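Resources > Kitchen Tasks > Umine Rice Measuring Set

# Umine Rice Measuring Set: Data Card

Last updated: 12 Nov 2023
Reading time: 3 minutes

## Summary

The Umine Rice Measuring Set records the portioning of dry rice with ordinary kitchen equipment. It was prepared at the Drostholm kitchen laboratory under the direction of Akinyi Makokha and is maintained by Kheri Kashindye. The set contains 539 recordings, of which 100 are reserved for evaluation.

## Equipment

Clear plastic vessels were preferred throughout, so that a reader of the recordings can judge the level of the contents from the side. Pieces with a narrow neck are listed separately from the cups in the inventory file, and should not be treated as measures.

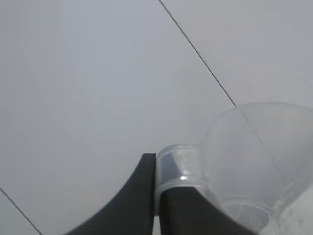 *Figure 1. Transparent piece with a flared body and a narrow neck.*

Bowls are of stainless steel and have no printed scale. Measuring cups are entered under their shape and the position of the spout. Vessels bought as replacements carry a new inventory number, even where the model is the same.

## Contents and layout

Only uncooked white rice is used. Other grains were tried in October and are held in a separate set, Nzioka, which follows a different naming scheme. The work surface is kept clear of packaging, and the cup and bowl are placed within a short reach of one another.
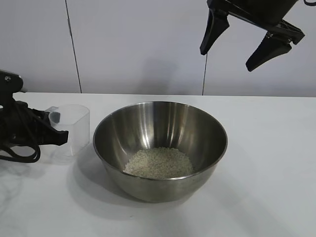 *Figure 2. Measuring cup beside a steel mixing bowl holding a shallow layer of rice.*

The starting quantity of rice is given in grams in the file `contents.csv`. Quantities below the smallest mark on the cup are entered as "trace". Grains found on the table at the close of a recording are noted as "spill", with no attempt to weigh them.

## Annotation

Each recording carries three labels: vessel, contents and fill state. There are 2849 labelled intervals in total. Annotators worked from the written guide issued by Cunder, version two – earlier versions used the term "basin" for any bowl and should be disregarded.
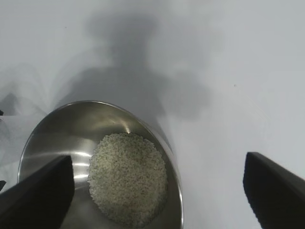
Fill state for bowls is judged by the spread of the rice over the floor of the vessel. The label "level" applies where the floor is evenly covered, and "heaped" where the rice stands in a distinct pile. An oval mound such as the one in this bowl, with its top edge below the rim, is labelled "heaped". Bright reflections on the inner wall are not to be marked as grains.

## Known limitations

Polished steel makes the edge of a thin layer difficult to place, and the two annotators differed most often on this point. Disputed intervals keep both labels. Recording 777 has no entry for starting quantity and is excluded from the evaluation part.

## Corrections

Requests for correction should state the recording number and the label concerned, and be addressed to Kheri Kashindye at Drostholm. Accepted changes are listed in `CHANGES.md`.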